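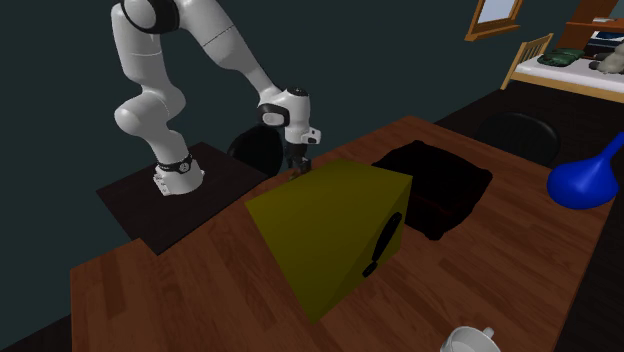 1/15/19

Two weeks into the no-sugar business and I am supposed to feel lighter, clearer and more awake. I feel like someone who would like a biscuit.

The Petinier book says the second week is when "the fog lifts". I read that page again this morning over a bowl of plain porridge and looked out of the window for a while. There was some fog, but it was over the allotments. The book also says headaches are a sign the body is thanking you. By that reasoning my knee has been grateful for years.

I did go back and check where the claims come from. Chapter three leans on a study of 57 people, most of whom, according to the small print at the back, also gave up drinking and started walking to work. I'd feel better too if I did all that. Chapter five quotes a doctor writing in 1799, who was against sugar but was also against baths.

Went to Lollari's for the shopping and read labels, which takes forever and makes you look like an inspector. Sugar in the ham. Sugar in the mustard. The Deltum crackers say "no added sugar" on the front in big green letters and then apple syrup is third on the list. I put them back, then picked them up again, since they were on offer and I was hungry. They taste of cardboard and a bit of apple.

Weighed myself before lunch, which I'd said I wouldn't. Exactly the same as New Year's Day. The book says scales are misleading. I notice it didn't think so on the cover, where it promises a loss in 25 days.

To be fair to it, I have slept well three nights running. I'm not ready to hand the credit over yet. The new curtains went up the same week and the people next door have stopped moving furniture at midnight. Could be any of it.

Tea was lentils. There are 111 recipes in the book and a good third of them seem to be lentils with a different hat on. Added more salt than it said and it was all right.

I'll carry on to the end of January, mainly as I paid full price for the thing. There's half a jar of marmalade at the back of the fridge and I have moved it behind the pickles.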